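Storage Bins and Work Tables - Frequently Asked Questions
Last updated October 27, 2019

Which sizes does the Prandham open bin come in?
There are two footprints, half and full. Both have the same wall height and can share one table. The full size is listed as item 1256.

How much can I put in one bin?
The limit is 30 kg, spread over the floor of the bin. Do not stand on the walls or use them as a step.

Are lids included?
No. Lids are ordered separately and fit the full size only.

Can I wash the bins?
Yes. Use warm water and mild dish soap, then dry with a cloth. Scouring pads leave marks on the floor of the bin - these do not affect use, but they cannot be polished out.

How long does delivery take?
Stocked sizes leave the Stondau warehouse within 5 working days. Lids can take up to 26.

Will a full-size bin stand on two tables pushed together?
Bins may stand across a joint as long as both tops are level and the legs are locked. Check the height on each side with a straightedge before loading. A large grey bin can be set on two pale wooden tabletop sections, with its sloping walls leaving the floor of the bin open from above. If the tops differ in height, adjust the feet of the lower table first.

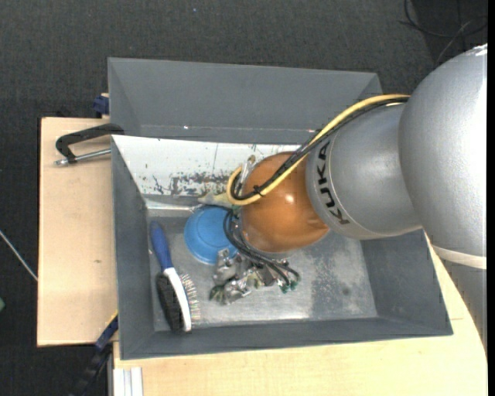
Does the slope of the walls reduce the usable space?
Capacity is always measured with the contents level with the rim. For flat items such as boxed parts, go by the floor dimensions in the size chart; the broad walls of a grey bin like this one slope, so the opening and the floor are not the same size. Loose items can be filled by volume.

Do Grabner table clamps fit?
They fit Podari tops only. Other tops need the long clamp.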